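August 17, 2019

In on a Saturday to get the equipment list done before Riker shut their quote on Monday. Daryna already here, kettle on, bless her. Bag work all morning – eggplant, pear, orange, zip bag, same as ever.
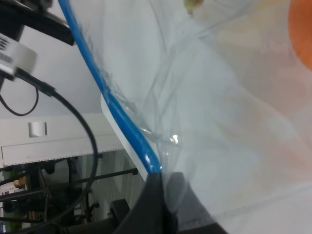 Sat with the spreadsheet beside me. Moser want 60 days for fingertips!! Sixty. Cinau can do it in 7 but only if we order 2 sets. Will order 2 sets. Thin film is what eats the budget, always has been, need a softer tip or a narrower one, cant decide. Ask Phong Mạc.
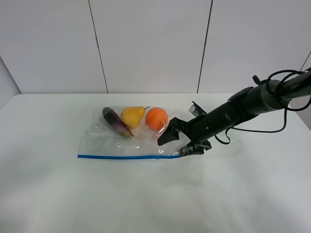 Phong rang back at lunch. Says narrower, and stop being mean about the spares line. He's right. I put nothing down for spares in March and we paid for it all spring. So – 70 a month set aside for tips, cables, bags, bits. Daryna wants a second arm. Told her next year, she pulled a face.

To sort before Monday:

Tips – narrow ones, Cinau, 2 sets

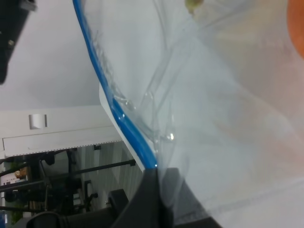 Wrist camera – ask Rellon if they do one that copes better with shiny plastic, and what the bracket costs seperately 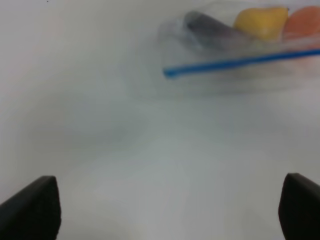
Also the service contract. Riker's is dear but they pick up the phone. Leaning yes. Daryna to read the small print as my eyes have gone. Home by four, must get milk.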